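Toaster for thick bread, two slots or one long?

jarka_b
Apr 26, 2018
Hello all. My old toaster stopped to work in January and since then I use the grill – it is slow and I burn one side. I bake my own loaf with 300 g of rye flour and the slices are not so regular. Which kind should I buy?

Edmund Czarnecka
Two slots, the simple kind. I have a Brukon and I am content with it. One long slot is good only if you bake long loaves.

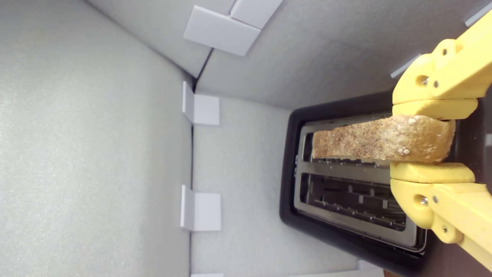
My advice is to look first at the bread and only then at the toaster. Measure your slice at the widest place, because the crust always takes more room than one thinks. I like a light golden-brown with small darker speckles, like on this slice, and for this I stay on a low setting. Two parallel slots with a metal rim are also easy to wipe.

sornaditz
I don't agree about low setting. With rye it stays soft inside. I put it high and stand next to it.

Edmund Czarnecka
High is too much for me, the edges become bitter. But it is your breakfast.

jarka_b
Thank you both. What about crumbs and seeds? My loaf has oats on top and they fall everywhere.

sornaditz
Take one with a tray you can pull out. Mine is a Doucette, I empty it when it is cold.

jarka_b
Good, then I look for two slots and a tray. I will measure my slice tonight.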